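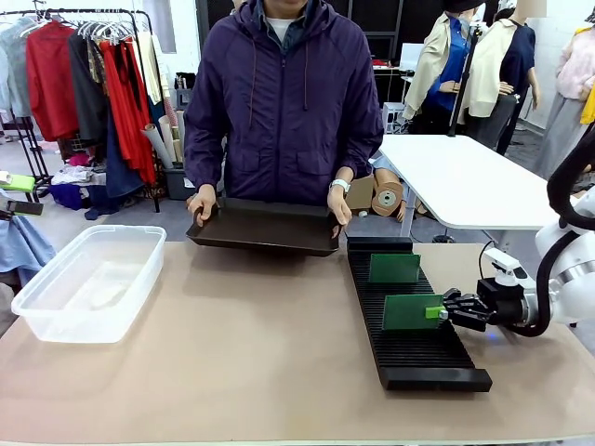
*The slotted rack on the table, with two boards standing in it.*

I have been using the Pramitz board rack for one season of small repairs, and I think I can now write something useful about it. I am not an electronics engineer. I repair controller boards for sewing and knitting machines, and I share my table with people who work with clothes, so the space is never only mine.

The idea of the rack is simple. It is a long black piece with narrow slots, and the boards stand upright in it like plates in a kitchen. Before, I was laying my boards flat on a cloth, one beside the other, and after one hour I had no place left for my elbows. Now two boards take less room than one did.

**What I like**

The slots run over the whole length, so I can put one board far back and another close to me and both sides stay easy to reach. I use this as a system: the back is for boards that wait, the front is for the board I will take next. When I lift a board, I hold it at the edge and I don't touch the parts.

It is also light to carry. I move it in the evening to the shelf with the boards still inside, and in 4 months no board has fallen out.

I keep a clear plastic bin on the left side of the table for the pieces I have finished. The bin is from Lacson and has a white rim. I recommend to buy one that you can see through – I lost a good board once in a grey box under some paper rolls, and found it in May.

**What I like less**

The slots are all of the same width. A thin board leans a little, and if it has a tall part on one side, it can touch its neighbour. I leave some slots free between them, but then the rack holds much less than the seller promises. Tratari makes a similar one where the walls can be moved. My colleague Noman Pirzada has it and he is happy, but it is heavier and the screws become loose.

The second problem is dust. In a room with textiles there is always fibre in the air, and the grooves collect it. A cloth doesn't go deep enough. I use a dry paintbrush every week, along the grooves and never across them.

The seller does not say clearly if the material is safe against static. I wrote to the shop in Plirnthorpe and received a polite answer with a data sheet for a different model. For my old boards I accept this risk, but for expensive ones I would ask again before buying.

**Would I buy it again?**

Yes, for a small table. If you repair 300 boards in a year, you need a closed cabinet, and this is too open for you. For my quantity it is enough, and I have ordered a second one for the shelf.

Four stars from five. I will change this if the shop finds the correct data sheet.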